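Astuces d'atelier du club Plesta, à relire avant de préparer la table pour le concours de Skurnevholm (janvier).

## Dégager le plateau

- Poser les objets entre les deux bras, jamais sur les rails.
- Commencer par 2 objets. Un sachet transparent se saisit moins bien qu'un paquet rigide - le garder pour la fin.
- Vérifier que le câble de chaque pince a assez de mou, bras tendu puis replié.
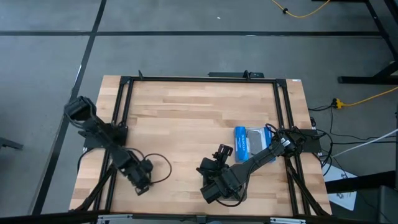
Koster a fait remarquer que le mou ne suffit pas : chez eux, une boucle trop longue s'accrochait aux objets, et ils la raccourcissent maintenant avec un lien velcro avant chaque essai.

Le conseil est bon. Serrer le lien sans écraser la gaine.

## Ranger les câbles

1. Enrouler chaque câble à part, en boucles larges.
2. Attacher la couronne au milieu, puis la mettre dans un bac transparent.
3. Pour l'exercice Pukska, laisser les câbles noirs en tas à côté du bac et faire 3 essais par équipe.

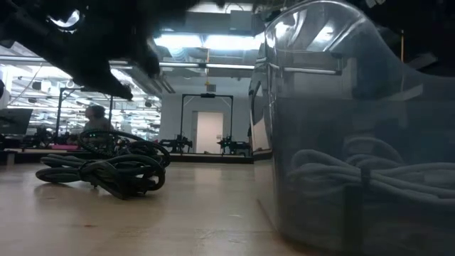

4. Noter les essais ratés dans le cahier, avec la position de départ du bras.
5. Couper l'alimentation avant de débrancher quoi que ce soit.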